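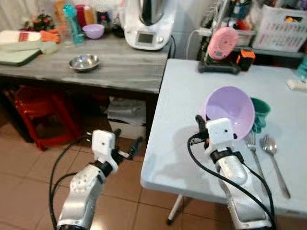

Natanael Vasconcelos trouve qu'on relance trop vite après un échec et qu'on ne note pas assez ce qui a raté. Il l'a redit en lisant le cahier de la semaine dernière, où trois essais de suite portent seulement la mention « raté ». Donc cette fois j'écris.

Accueil | Cahier | Matériel | Planning | Archives

Cahier d'atelier - projet Vastitz, groupe du mardi
Décembre, mardi, début à 14 h

Tâche du jour : débarrasser la table blanche, vaisselle vers la table grise. Objets : bol lavande, gobelet vert, fourchette et cuillère en inox. On garde la même consigne que pour l'épreuve du club Bolthorpe, un objet à la fois, retour en position de repos entre deux.

Bol lavande. La prise par le bord marche mieux que la prise par le fond, mais le bol bascule dès que les mors serrent d'un seul côté. Sur la photo il est sur le flanc, mors droits accrochés au bord, gobelet juste derrière. Si on tire dans cette position on risque d'emmener le gobelet avec. À essayer : approche plus verticale, et fermeture en deux temps.

Force de serrage : réglée à 50 au départ. Descendue à 49 pour voir, aucune différence. J'arrête de jouer avec ce réglage tant que l'approche n'est pas propre.

Bras gauche : ne sert à rien pour l'instant dans la séquence. Vass propose de lui faire tenir le bol pendant que le droit reprend sa prise. Ça me paraît compliqué avec l'écart entre les deux tables. À discuter quand même, parce que pour les couverts on n'a pas mieux.

Couverts : pas commencé la cuillère. Fourchette, deux essais, les mors touchent la table avant de passer dessous. Il manque quelques millimètres de marge en hauteur. Revoir le zéro de l'axe vertical du bras droit, qui n'a pas été refait depuis qu'on a changé de table.

Câbles : celui du bras droit pend le long de l'avant-bras et passe devant le bord de la table. Prévoir une attache au milieu de l'avant-bras, en laissant du mou au poignet. Même chose à gauche par précaution.

Enregistrements : nearly 1 000 était l'objectif annoncé en début de trimestre, on est à 1 008 en comptant les ratés. Le tri reste à faire. Je propose de garder les ratés dans un dossier à part avec une ligne de commentaire chacun (prise, bascule, collision, autre).

Logiciel : la version Drorier de la commande des pinces perd la position de repos après un arrêt d'urgence. Il faut relancer le script à la main. Vu deux fois aujourd'hui. Noté sur la fiche.

À faire pour la prochaine fois :
- zéro vertical du bras droit
- attaches de câbles
- approche verticale sur le bol, dix essais, gobelet éloigné puis remis à sa place
- décider pour le bras gauche

Arrêt à 17 h 20. Bras en repos, alimentation coupée.

Contact : atelier Vastitz | Reproduction libre au sein du club | Haut de page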